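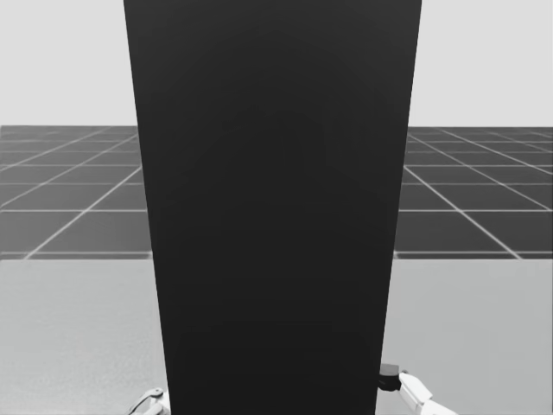
Pinzas: resultados de la comparativa en simulación
5 de junio de 2024

El grupo de manipulación ha cerrado la primera fase de la comparativa entre las pinzas Nekia y Akier, iniciada a petición de la planta de Salazar. El objetivo era decidir cuál de los dos modelos pasa al banco físico y con qué parámetros de control. Todas las pruebas de esta fase se han ejecutado en el simulador, con el controlador Rirnora en su configuración de serie salvo donde se indica.

Cada modelo completó 150 ensayos por pieza. El juego de piezas incluye prismas altos, cilindros cortos y dos geometrías con caras no paralelas. Se excluyeron las piezas flexibles, que el modelo de contacto actual no reproduce con fidelidad suficiente.

Prismas altos

Es el caso que más horas ha consumido. Con el agarre cerca de la base, el centro de masas queda muy por encima de los puntos de contacto y cualquier asimetría en el cierre se traduce en un vuelco. La Nekia completó 67 de los 150 ensayos con los valores de serie. La Akier completó 64. La diferencia no es concluyente y no se ha utilizado como criterio de selección.

El fallo dominante fue el mismo en ambas: un dedo llega antes que el otro, desplaza la pieza y el segundo contacto se produce ya con la cara inclinada. Reducir la velocidad en el último tramo del cierre mejora el resultado, pero alarga el ciclo. Queda pendiente probar un cierre en dos etapas, con parada al detectar el primer contacto.

Cilindros y caras no paralelas

En los cilindros cortos no se registraron diferencias relevantes. En las caras no paralelas la Akier se comportó mejor: su yema admite un pequeño giro pasivo y se acomoda a la superficie, mientras que la Nekia concentra la presión en una arista y desliza al iniciar la elevación. Aumentar la fuerza de cierre corrige el deslizamiento a costa de superar el límite que Salazar fija para piezas con recubrimiento.

Cámara de muñeca

La cámara montada en la muñeca pierde utilidad en cuanto la pieza ocupa la parte central del campo visual. Con objetos altos y oscuros, de cara lisa, el estimador de pose carece de referencias y depende de los bordes laterales. Se compararon dos posiciones de montaje. La más retrasada conserva mejor los bordes, aunque obliga a recalibrar cada vez que se cambia de pinza — un inconveniente serio si se mantienen los dos modelos en el banco.

Controlador

El registro de fuerzas se truncaba al alcanzar 3,000 muestras por ensayo. El límite está en el búfer de Rirnora y se ha ampliado en la configuración compartida. Quienes conserven una copia local anterior deben actualizarla antes de lanzar nuevas series; los registros truncados no se admitirán en la fase siguiente. La frecuencia de control no se ha modificado.

Estado y próximos pasos

Pasa al banco físico la Akier, por el comportamiento en caras no paralelas. La Nekia se mantiene en simulación hasta disponer de la yema alternativa que el fabricante ha anunciado para octubre. Los prismas altos se repetirán con ambos modelos cuando esté listo el cierre en dos etapas, con la cámara en la posición retrasada.

Los ficheros de configuración y los registros completos están en la carpeta del grupo, ordenados por modelo y pieza. Las solicitudes de geometrías adicionales deben incluir la malla, la masa y el coeficiente de rozamiento previsto — sin este último dato no se programan ensayos.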